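5. What went wrong

Our supervisor, Dr Namboodiri, asked every group to include a section on failures. Some groups managed a paragraph. We had to be told to stop.

The task was to collect demonstrations of sorting small objects on a soft surface, using a pair of hand-held grippers, so that a policy could be trained on them later. Bhavana and Satish did most of the handling. Tharun wrote the logging script, which we called Mikeo for reasons that seemed funny in October. I kept the notes, so the blame for those is mine.

5.1 The slipping finger

By the Friday of the second week we had 483 recordings and were feeling rather pleased. Then Satish noticed that the right finger was reaching the closed position a moment after the left one. A pin in the linkage had worked its way partly out. The fingers still met, more or less, and anything large was picked up without complaint. Small flat metal things turned in the grip or shot off sideways, and one landed in Bhavana's tea.

The mechanical fix took 20 minutes, most of it spent looking for the right screwdriver. The data was another matter. Mikeo records the gripper width from one side only and assumes the other side agrees. It had been cheerfully writing down "closed" while the gripper was nothing of the sort. We could not tell from the logs when the pin had started to move, so we went back through the video by eye and threw out every recording in which the two fingers were visibly out of step. This was as enjoyable as it sounds.

5.2 The pinch

There was also one injury, if a blood blister counts. (The department form says it does.) Satish put a thumb into the linkage while clearing a stuck bead and Bhavana, who was holding the handle, squeezed. The hand-held tools have no motor and therefore no stop button, and our risk assessment had taken this to mean no risk. It now has a line about fingers, and a rule that whoever holds the handle lets go of it before anybody reaches in.

5.3 What we changed

Each session now starts with 3 slow open-and-close cycles, filmed, with a check on all the pins. We repeat the check after every 30 recordings. Tharun has added a warning to Mikeo for when an object leaves the grip too early, and it goes off constantly. We are still adjusting the threshold. The slippery metal pieces have stayed in the object set, against Satish's wishes.
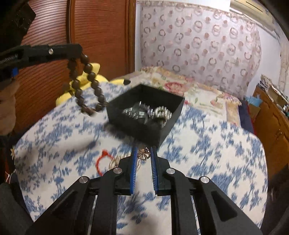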